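Projects > Shared Workshop Builds > Trukau Two-Arm Sorting Table

Trukau: does a second arm earn its place?
Project report by Lucimara Fagundes
Last updated: Mon 18 November

The claim I set out to test is one you hear a lot in build logs: add a second arm and the work goes faster. I had my doubts in October and I still have most of them.

The build sits on a white table against a plain wall at the Rendham shared workshop. Both arms run from one control script, which grew to 2225 lines and should have been half that. The job is dull on purpose. Pick a grocery item, move it, let go, repeat.

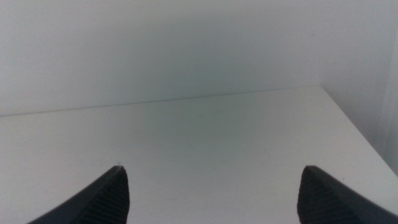 The fingers open over bare tabletop, ridged pads facing each other.

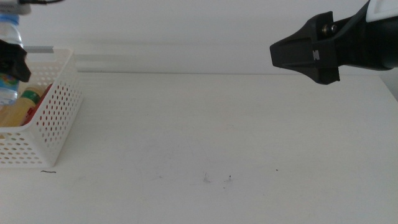 Reading time: 2 min

My first complaint is about pale surfaces. White table, white wall, and a wrist camera that has very little to fix on between them. The seam at the back is faint in the wrist view, and I would not trust any routine that depends on finding it. Specks on the table were a nuisance too, and I wiped it down more often than I logged.

Bottles in a basket are harder than bottles standing in the open. A tall one sticking up over the rim gives the fingers something to go for, but the shorter ones crowd together and the rim gets in the way.

Over 187 attempts with one arm, 97 ended with the item where I wanted it. With both arms running I made the same number of attempts and got 73. The Tetton guide I started from says coordination "comes with tuning." Maybe. I tuned for three weeks and mostly got two arms waiting on each other.

I can't rule out my own code as the cause, and the two sets were run on different days. Before anyone copies this build I'd want the one-arm runs repeated on a darker table mat.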